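Ullside lab's picking software learns to change its mind

A robot arm that used to give up when its plan went wrong can now stop, look again and try something else, thanks to new software from a small group at the Ullside robotics lab.

The software is called Karneo, and the first full version went out to partner labs on Monday. It sits between the cameras and the arm, and its job is to decide what to pick up next, how to get hold of it and what to do if the answer to either question proves to be a bad one.

That last part is where the fun is. Most picking programs work in a straight line: take a picture, choose a grasp, plan a path, close the fingers. If an object rolls or a neighbour gets in the way, the whole thing starts again from the top. Karneo keeps a short list of other grasps ready while the arm is moving, and it goes on checking them against what the cameras report. When the favourite drops down the list, the arm can switch to the next one in mid-air – no trip back to the home position, no fresh scan of the whole bin.

"The first time it swapped grasps on the way down, I thought we had a bug," said Araba Korletey, who leads the planning work. "I went through the log line by line and it had done exactly what we asked. I may have shouted a bit."

The group tests with mixed household and toy objects in a metal bin, a nasty combination for any vision system. Shiny walls throw back reflections that look like edges, and glossy dark things can vanish from a depth image altogether. Karneo deals with this by giving every patch of the picture a trust score. Where the score is low, the planner leaves more room around the fingers and brings the arm in more slowly.
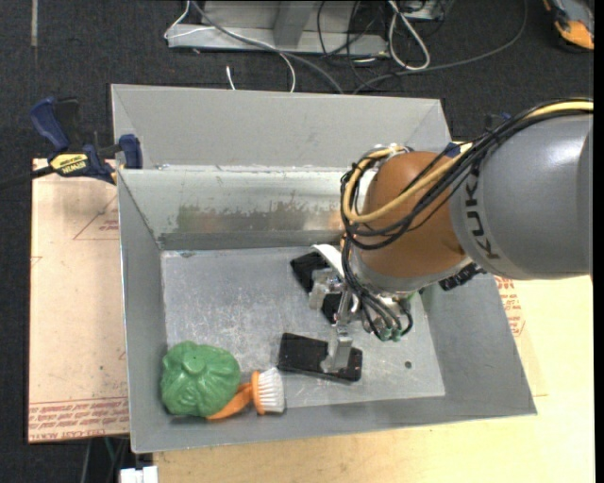
The gripper at a black object in the test bin, with a scrub brush and a crumpled-looking green object in the near corner.

Brushes have become something of a favourite in the lab. A handle is easy enough to grasp, but bristles confuse the depth reading, and a brush leaning on something else will often bring its neighbour along. The new version has a separate step for objects that touch. It guesses which one is resting on which, then prefers to lift whatever is on top. If it can't tell, it can nudge one of them sideways and take another look.

The cables along the arm get attention too. Hoses and wires that loop around a wrist can snag or pull tight if the planner asks for a big twist, so Karneo adds a cost to every wrist turn and adds up the total over a run. Given two grasps of equal quality, it picks the one that leaves the cables happier. Edem Osei, who wrote that part, said it began as an afternoon's experiment and ended up shaping the way the whole planner handles joint limits.

To tune the system, the group ran 2348 picks on the real arm and replayed them all in Temby, the lab's own simulator. The replay tool may turn out to be the part other people use most. It lets you scrub back and forth through a pick, see every grasp the planner was considering at that moment, and ask what would have happened with a different setting. A change that once meant a day beside the robot can be tried against the stored runs over lunch.

There's still plenty to do. Clear plastic remains a headache, and soft objects that change shape as the fingers close are handled with little more than a gentle squeeze and some patience. The planner also slows down once it has more than 14 objects to think about, and Korletey would like to see that limit gone by the next release. The list of grasps is refreshed every 400 milliseconds, a figure she calls "fine for a brush, far too slow for a ball".

The partner lab at Sitthichai already has Karneo running on a different make of arm, and has sent back a set of fixes for the camera calibration screen, all of which have been merged. Its own interest is in packing, where the robot has to put things down as carefully as it picks them up. Osei is working with the team there on a version that plans both ends of the move together, and early runs in the simulator look very promising.

Karneo comes with the replay tool, a starter set of 2000 recorded picks and a guide to setting up a first bin. Labs that want to try it can write to the Ullside group for access. A packing preview is planned for December.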